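Progress report to the Tavivier Fund
Fit-out of the Cletmont hall
Prepared by Soledad Bravo, 26 July 2021

Hi Réjean,

You asked for something you could read over a cup of coffee instead of another spreadsheet, so I'm going to tell you how the hall is doing and leave the spreadsheet to Danai (she's sending it separately, with the receipts).

The big news is the floor. When you walked through with us in December it was patched and dusty and you got it all over your good shoes, sorry again! It has been ground, sealed and polished since then, and it's now a smooth gray concrete that shines when the lights are on. I love it. The one complaint so far is from Hortensia Sosa, who thinks it's too shiny and wants mats in more places. We may do that in the fall if there's money left.

Lights next. The new ceiling panels are in and working, and the hall is so much brighter that we've stopped bringing desk lamps from home. We left the pipes and ducts exposed. Boxing them in was quoted at $3,466 and I couldn't bring myself to spend that on hiding things that don't bother anyone, so I moved the money to paint. The walls and ceiling are white now, and the green signs are up along the long wall. Rocío picked the green. There were a lot of samples.

The part I'm happiest with is the living room. It's the white room we built inside the hall, with its own doorway, and it's furnished like a place where somebody might really sit down at the end of the day: white sofa, pink cushion, round purple rug, a dark curtain at the back. The lighting in there is warmer than in the rest of the hall and it makes a huge difference, you step in and your shoulders drop. The sofa came from Selum and was three weeks late, and the first rug they sent was the wrong size and had to go back. The cushion cost $60, which I know is a lot for a cushion, but I'd already said yes by the time I saw the price. It's in the spreadsheet under soft furnishings.

Work tables and stools are in use too. We went with plain white ones so we could move them around without anything looking out of place, and people do move them, constantly. The stools have no fixed home at all. We also put up beige partition panels to make a low booth near the wall, so there's a bit of shelter when you need to concentrate. They're low enough to talk over, which Hortensia says defeats the purpose. The panels came to $394 with delivery.

What isn't finished:

Cables. We still have them running across the floor, and I don't like it. Danai has asked for a price on floor covers and also on bringing power down from the ceiling. I'd much prefer the second but I expect it will cost more.

Storage. There are cardboard boxes stacked toward the back of the hall that need shelves to go on. The shelves were ordered from Lagos and we have no delivery date yet. I've called twice.

Sound. A big hard room echoes, no way around it. The curtain helps inside the living room, and I'd like to try something similar out in the main space before we commit to proper wall panels.

On the budget, we're inside the total you approved. I'd like your okay to move what's left of the paint line over to the power work, once we have the quotes. An email is fine, no need for a form unless your side wants one.

Come and visit when you're next over this way. You can have the sofa.

Soledad

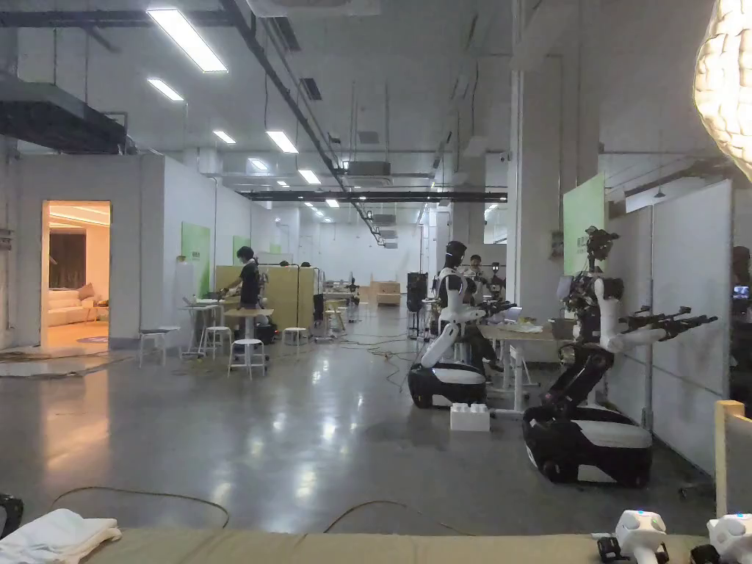 The Cletmont hall, with the living room on the left and the work tables along the wall.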